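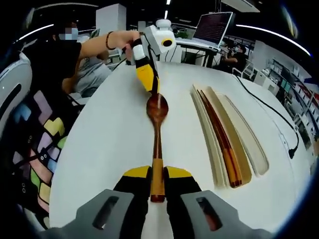

ACTA DE LA SESIÓN DE VALORACIÓN
Aptitud de los sistemas automáticos para las tareas domésticas y de tienda
Relato

La Mesa de Valoración de Plumolside se reunió el 29 de enero de 2022 en la sala de la segunda planta, con la asistencia de los miembros titulares y del suplente de menor edad, que actuó como secretario y redacta la presente acta.

Abierta la sesión, la Presidencia recordó el objeto de la convocatoria. La casa Ninik había solicitado el certificado de aptitud doméstica para su sistema de recogida de cubertería, y la cadena de menaje Fraser, que proyectaba instalarlo en sus tiendas para la reposición de expositores, había condicionado la compra a la obtención de dicho certificado. Correspondía a la Mesa responder a una sola pregunta, formulada en el artículo 3 del Reglamento en los siguientes términos: si la máquina puede poner una mesa.

El representante de Ninik tomó la palabra y manifestó que su sistema había aprendido de 2,000 repeticiones efectuadas por manos humanas. Añadió que una cuchara es un objeto más difícil de lo que la opinión general supone, por ser larga, lisa y pesada de un extremo, y que los palillos lo son todavía más, por venir de dos en dos. Solicitó que estas palabras constaran en acta. Constan.

La vocal decana preguntó qué se entendía por poner una mesa. El representante contestó que se entendía trasladar cada pieza a su lugar. La vocal decana preguntó entonces quién decidía el lugar. El representante consultó sus papeles y respondió que el lugar venía indicado en el plan de la prueba.

Se procedió a la primera parte del examen. El sistema tomó una cuchara de madera, la elevó y la depositó en la bandeja. La Presidencia hizo constar que la operación había durado bastante más de lo que habría tardado cualquiera de los presentes. El delegado de Fraser observó que en sus tiendas la reposición se hace de noche y que de noche no hay prisa. La observación fue admitida.

En la segunda parte, el sistema debía colocar un par de palillos. Colocó uno. Permaneció después detenido sobre el segundo durante un tiempo que el secretario no midió, por no habérsele encomendado, y en el transcurso del cual ninguno de los miembros habló. Finalmente lo tomó, lo giró y lo dejó junto al primero, en sentido contrario. El representante de Ninik alegó que ambos palillos se encontraban en la bandeja y que el plan de la prueba no mencionaba el sentido. El delegado de Fraser dijo que un cliente lo notaría. La vocal decana dijo que su madre lo habría notado desde la cocina. 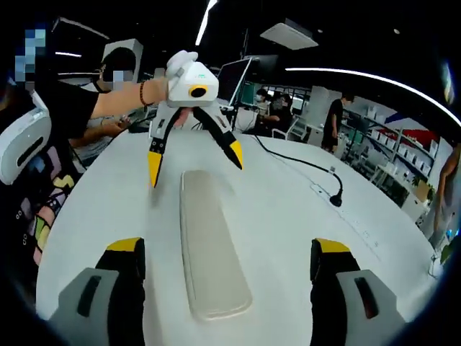

La Presidencia suspendió la sesión por 13 minutos a fin de que los miembros pudieran deliberar en el pasillo.

El secretario permaneció en la sala para custodiar el expediente. Debe declarar, en cumplimiento del artículo 5, que durante la suspensión se acercó a la bandeja y dio la vuelta al segundo palillo. No obró por instrucción de parte alguna ni con ánimo de alterar la prueba, ya concluida. Puede decir únicamente que la mano se le fue sola, como se va en su casa cuando pasa delante de un cajón entreabierto.

Reanudada la sesión, la vocal decana advirtió el cambio y preguntó si el sistema había corregido su trabajo. Se produjo entre los asistentes cierta animación. El representante de Ninik, que evidentemente lo ignoraba, se puso en pie y pareció a punto de afirmar que sí. El secretario pidió la palabra y dio cuenta de lo ocurrido. El representante volvió a sentarse.

La Presidencia preguntó al secretario cuánto tiempo había empleado en la operación. El secretario respondió que no lo sabía. Se le preguntó cómo había determinado el sentido correcto. Respondió que tampoco lo sabía. Se le preguntó cuántas repeticiones había efectuado en su vida, y solicitó que se le dispensara de contestar, dispensa que le fue concedida por mayoría.

El delegado de Fraser expuso que su empresa no necesitaba una máquina que supiera lo que sabía el secretario, y que le bastaba con una que dejase los palillos en orden antes de abrir. La vocal decana replicó que no alcanzaba a ver la diferencia. Se debatió este extremo largamente y sin resultado.

Sometida a votación la solicitud, la Mesa acordó denegar el certificado de aptitud doméstica y conceder en su lugar una autorización provisional para el traslado de cucharas, limitada a la tienda de Mevwood y revisable en el mes de julio. La autorización no comprende los palillos. Tampoco comprende los cajones, que no habían sido objeto de solicitud, pero que la vocal decana pidió excluir expresamente.

El representante de Ninik aceptó la resolución y preguntó si podía llevar consigo las anotaciones de la jornada, incluida la intervención del secretario, por si resultaba de utilidad para el aprendizaje del sistema. Consultado el interesado, no se opuso. Se le pidió que repitiera el gesto para que quedase debidamente registrado. Lo repitió. Hecho así, delante de todos y a petición de parte, el palillo le quedó ligeramente torcido.

Se hizo constar en acta y se levantó la sesión.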